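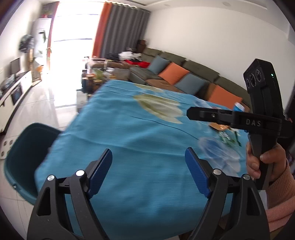
Dining table with the blue patterned cloth.

Minutes of the criminal procedure working group
Wusa Legal Aid Association, Wumthorpe office
April 8, 2026

Present: Yatziri Montes (chair), Filippos Ververidis, Rafferty Calloway, Živko Omerović (minutes)
Apologies: Ezequiel Ayala

1. Minutes of the January meeting
Accepted with one correction. In item 4 the word "acquitted" must be "discharged". Mr. Calloway asked that the corrected version is sent also to the members who were absent.

2. Late applications for bail review
Ms. Montes reported that the office opened 39 bail files since the January meeting. In 18 of them the application for review was filed after the period in the local practice rules. The court accepted most of these, but in two the judge refused to hear the application and the client remained in custody until the next list.

Mr. Ververidis is of the opinion that the period should be counted from the day when the client receives the written order, and not from the day of the hearing. Mr. Calloway did not agree. He said the rule speaks of the day on which the order is "made", and we should not build our practice on a generous reading. After discussion it was decided that all files will be calculated from the hearing day, and the other argument will be kept for cases where we are already late.

3. The Ingvarsson appeal
Mr. Calloway informed the group about the state of the appeal. The ground is that the interpreter was not sworn before the police interview. The transcript has 179 pages and the part about the interpreter is very short. Mr. Ververidis will read the complete transcript again and mark every place where the interpreter is mentioned. Mr. Ayala had sent a note by email, in which he proposes to add a second ground about the sentence. The group prefers to wait with this until he can explain it in person.

4. Clatine
The subscription to the Clatine case search ends in summer. Ms. Montes finds it slow, but the older decisions of the district court are easy to find there. It was agreed to renew for one year. Mr. Omerović will write to them concerning the price.

5. Other matters
The sheet for clients, "What happens at your first hearing", needs a new paragraph on video hearings. Mr. Calloway will prepare a draft in simple language.

Mr. Ververidis asked if the group can start earlier in the evening. No decision.

Actions
Calloway: draft of video hearing paragraph
Ververidis: Ingvarsson transcript
Omerović: letter to Clatine, corrected January minutes
Ayala: to present the second ground at the next meeting

Minutes taken by Ž. Omerović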